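Linen notes: flat sheets

Kamlesh Bhatia has revised the folding instructions for the Rilivska guest rooms. The July stock is thinner than the old sheets and creases sooner, so shake each one out once and fold it within 20 minutes of the dryer stopping.

Find the hem first. Hold it at two points, spaced well apart, and lift until the cloth hangs clear of the table. A slight sag between the hands is fine – a twist is not.
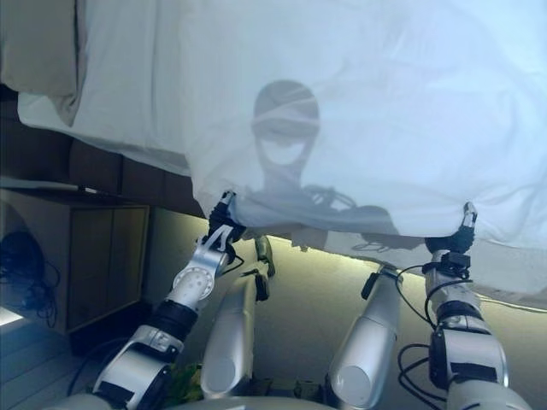

Bring the two corners together, smooth down from the hem, and fold in half again. Stacks go on the Luner shelf, hem side out, no more than five high. Pillowcases are unchanged.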